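Home Ask Shaimaa Try It Animals Kitchen Grown-Ups

Why Do Some Things Stick?

By Shaimaa Slaoui, March 2003

My cousin's cat, Plumeo, once walked across a strip of packing tape and wore it on his back foot for half the afternoon. He was furious! He shook the foot, he bit the tape, he hid under the couch with it. When we finally got it off, it had a lot of cat hair on it and wouldn't stick to anything at all, and I started wondering where the stickiness had gone.

Before we get to sticky stuff, we have to talk about rubbing. Put your hand flat on a table and push it forward. Feel it drag a bit? The drag is called friction. Your hand and the table both look smooth, but if you could shrink down smaller than a grain of salt you'd see hills and valleys all over them. The hills bump and catch on each other, and at the places where they really touch, the two surfaces pull on each other a tiny bit too. Push down harder and more of those places touch, so the drag gets bigger.

Friction is why you can walk. On wet ice there's hardly any of it and your feet go wherever they like (mine went straight out from under me in front of the whole bus line when I was in grade 3, thank you for asking).

Friction only works when two things are pressed together, though. Sticky things hang on even when you try to pull them apart. So what's different about tape?

Everything in the world is made of bits called molecules, much too small to see. Molecules pull on each other, but they have terribly short arms. They have to be super close before the pull does anything. Put two wooden blocks together and most of the wood isn't touching, because of all those hills and valleys. Sticky tape has a soft layer on one side, kind of a very thick syrup, and when you press it down it squashes into the valleys. Now there's a lot more touching, and all those little pulls add up. Plumeo's tape got covered in hair, so its gooey layer was touching hair and couldn't get near anything else.

Glue goes one step further. It starts out runny, so it can flow into the tiniest gaps, and then it goes hard in there. White school glue hardens as its water dries out. Two clean pieces of glass can stick together with only water between them. You can slide them, but try lifting one straight off! (Ask a grown-up before you borrow any glass.)

A gecko can run up a window, and it doesn't use glue. Its toes have rows and rows of hairs, and each hair splits into even smaller ones at the tip. All those tips get close enough to the glass for the molecules to pull. To let go, the gecko peels its toes up from the end, the same way you'd peel off a sticker. It can do this many times in one second, and I can't even get a price tag off a mug.

Burrs are different again. Those are the prickly seeds you find in your socks in June. They aren't sticky one bit – they have hooks. The hooks catch in the loops of your sock and off the seed goes for a free ride to your house. Fluff on a sweater works nearly as well as a sock, as you'll know if you've ever rolled down the hill at Mansour.

Food has its own kinds of stickiness. Flour and water make a dough that clings to your fingers, and cooked starch gets so gluey that people have made paste from it for hundreds of years. Meat and eggs stick to a bare metal pan when they get hot because parts of them change shape and grab the metal. A bit of oil gets in between. Some pans have a slippery coating as well, made of molecules that hardly pull on anything.

Try it yourself! You need a ruler, a plastic tray and 4 coins. Put one coin at one end of the tray and lift that end slowly. When the coin starts to slide, measure how high you are. Now put a drop of water under the next coin, a drop of cooking oil under the third, and a dab of honey under the last one. Write down your numbers. My friend Ghizlane Erraji got 16 centimeters for the dry coin and 20 for the honey. Mine came out different – my tray is scratched. Wipe the tray well between turns or your numbers will go all funny.

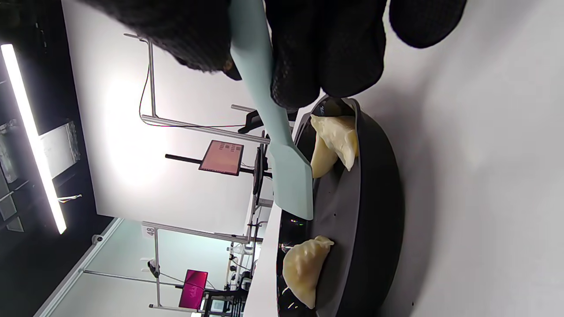
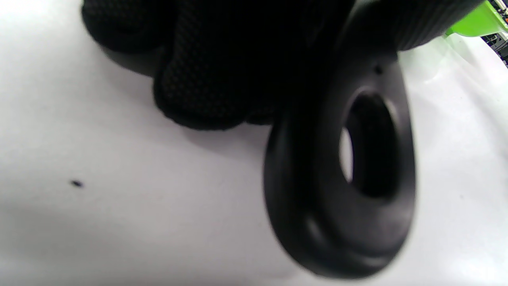
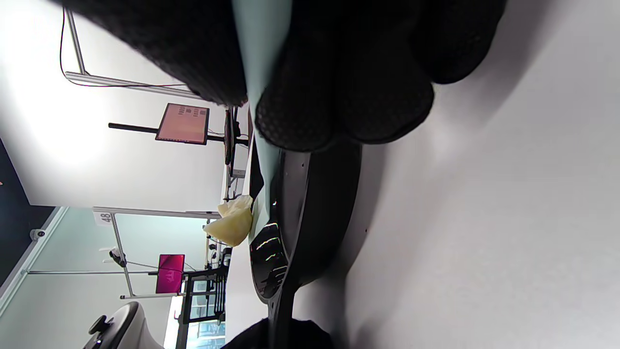 Getting a grip in black gloves. The dumplings and the spatula are in the first picture.

More from Ask Shaimaa
Why do my fingers wrinkle in the bath?
What makes popcorn pop?
How does soap get grease off?
Plundier and the Leaky Boat: why things float
Can you really hear the sea in a shell?
Jiltine's weather jar, part 2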